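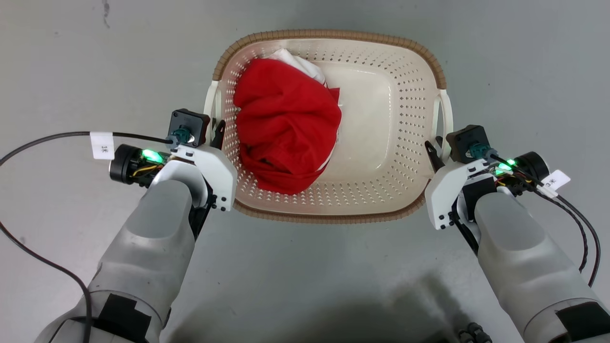 The case against sorting

My mother sorted laundry into four piles on the landing and guarded them like borders. Whites, colours, darks, and a fourth pile she called "separate", which held anything that had ever misbehaved. I grew up believing this was chemistry. I now suspect it was mostly habit, and that a good deal of what we are told about washing clothes belongs in the same place.

I say this as someone who has just been asked to buy a laundry system. The flat in Rudgate has a cupboard that will take one basket, and I went looking for a replacement for the old one. What the shops want to sell me is a tower. Skuvetti does one with three compartments on castors and a set of little fabric labels, so that the household can be reminded, in capitals, what a sock is. It costs more than my kettle, my iron and my toaster put together. Abbasi does a cheaper version in which the compartments are bags, and the bags unclip, and the reviews are full of people explaining how to clip them back on.

The argument for the tower is that sorting as you go saves time on washday. I am not convinced. It takes the same decision and moves it to eleven at night, when you are standing in one sock and would agree to anything. If you get it wrong then, you will have to sort again in the morning anyway. I have stayed in houses with these things. The compartment for delicates had a bath mat in it.

There is also the question of what the sorting is for. The old fear is the red jumper in with the white shirts, and everything coming out the colour of a prawn. I won't pretend that can't happen. A new red thing, washed hot, can still make a mess of your pillowcases, and I wash new red things alone the first few times. But a red top that has been through the machine all year has probably let go of whatever it was going to let go of. At 20 degrees, with a full drum of clothes that have all met before, I have stopped worrying. My whites are not dazzling. They weren't dazzling under the old regime either.

Colleen Bergeron, who has the flat below mine and dresses far better than I do, disagrees with every word of this. She holds that I can't see the grey because it came on slowly, and that if I bought one new white shirt and hung it beside the rest I would be ashamed. She may be right. I haven't bought the shirt. I would point out, though, that she gives her separate loads separate products, and owns a bottle for black clothes that costs as much as a decent lunch. When I asked her what was in it she said it was for black clothes.

That is my real quarrel with the business. Each pile you make becomes a thing to sell to. Once there is a sports pile there is a sports liquid. Baby clothes, wool, denim, towels – all of them have somebody waiting on the shelf with a special cap. I am ready to believe that wool wants something gentle. I am less ready to believe it about gym shorts.

What I do think matters is air. Damp things left in a closed box will smell, whatever the box cost and however well it is labelled, and a surprising number of the handsome ones are closed boxes. Lids, linings, drawstrings. A plain plastic basket with holes in the sides and a handle at each end does the job better, and you can wipe it out with a cloth. Some of them come with a rim made to look like wicker, for reasons of dignity I suppose, and I don't mind that. Real wicker has taken the elbow out of two of my cardigans.

The other thing in favour of one small basket is that it fills up. A tower can swallow a fortnight before it looks like anything, and by then you have a day's work in front of you and nothing to wear while you do it. Mine is full by the fourth or fifth day, and then it goes in, red, white and the rest of it together. The launderette at Dovadside charges by the drum, so when my own machine was broken last November I learned very quickly which of my principles I was prepared to pay for. I had arrived with two loads in two bags. I put them both in number 33, where there was plenty of room.

I shall be getting the plain basket. Colleen has offered me the use of her bottle.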